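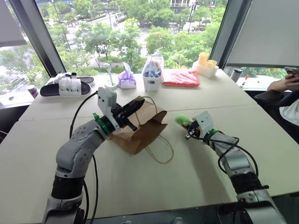 Paper bag

A paper bag is a container made from paper, usually kraft paper, and used to carry or pack goods. Paper bags are common in food shops, bakeries, chemists and clothes shops, and are also used in heavier forms for flour, animal feed, cement and garden waste. They may be plain or printed, with or without handles, and are made in both brown and white paper.

Terms

In British usage, "paper bag" covers most small and medium types, while "sack" is kept for large bags with several layers of paper. "Carrier bag" means a bag with handles given out or sold at the till. In the trade, a bag is described by its width, the depth of its side folds and its height, in that order. The side folds are known as gussets.

History

Before bags were made by machine, shopkeepers wrapped goods in sheets of paper or twisted a sheet into a cone. Bags were also folded and pasted by hand, often by women and children working at home for low pay. Machines for making simple envelope-shaped bags came into use in the middle of the nineteenth century. These bags had no flat base and could not stand upright while being filled.

Machines that could fold and paste a flat, square base followed in the later part of the century. The addition of side gussets allowed the bag to be stored flat and opened with a single movement, and bags of this form are still in general use. Cheap plastic bags took much of the market from the 1970s onwards. Paper regained part of it after many countries brought in charges or bans on light plastic carriers.

Materials

Most brown bags are made from kraft paper, produced by cooking wood chips with chemicals that remove much of the lignin and leave long, strong fibres. The brown colour is that of the unbleached pulp. White bags are made from bleached pulp. Recycled fibre is widely used, although fibres become shorter each time they are pulped and new fibre is often added to keep the paper strong.

Paper loses much of its strength when wet. Bags for greasy or moist food may therefore be lined, waxed or made from a dense paper that resists fat. Such treatments can make the bag harder to recycle.

Manufacture

Paper is fed from a reel and drawn over a former, where it is shaped into a tube and glued along one edge. The gussets are pressed in at the same stage. The tube is cut to length, and one end is opened, folded and pasted to make the base. Printing may be done on the reel before the tube is formed or, for short runs, on the finished bag.

Handles are of two main kinds. Flat handles are strips of folded paper, usually glued inside the mouth of the bag, and twisted handles are cords of paper fixed beneath a patch.

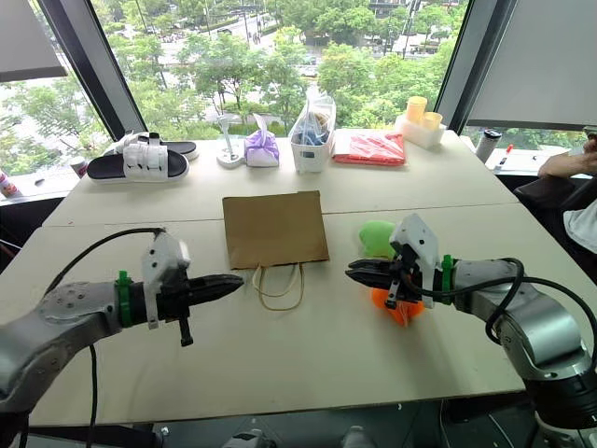 Smaller makers still finish some bags by hand, mainly for gift shops and for orders too small to set up on a machine. The Gökçe works at Cerdale, founded by Dilek Gökçe, began in this way with 10 staff and now employs 106. It makes flat, gusseted and twisted-handle bags in 31 standard sizes. A smaller firm in the same town, Fosus, makes only lined bags for bakers.

Strength and testing

The weight of the paper, given in grams per square metre, is the usual guide to strength. Light bags for sweets or cards may use paper of less than 50 grams, while carriers need a heavier grade. Tests are made of resistance to tearing and bursting and, for carriers, of the load the handles can bear when the bag is lifted repeatedly.

Environmental aspects

Paper bags are made from a renewable material and break down more readily than most plastics. Their manufacture, however, uses a good deal of water and energy, and a paper bag generally weighs more than a thin plastic one of the same size – a difference that also affects transport. Comparisons between the two depend largely on how often each bag is used again and how it is disposed of. Clean, dry bags are accepted in most household paper collections. Soiled bags without a plastic lining can often be composted.

Collections

Printed paper bags are collected as examples of shop advertising. The local museum at Bisudard holds a collection of grocers' and drapers' bags, part of which is placed on display each October.

See also

Carrier bag
Kraft paper
Paper sack
Wrapping paper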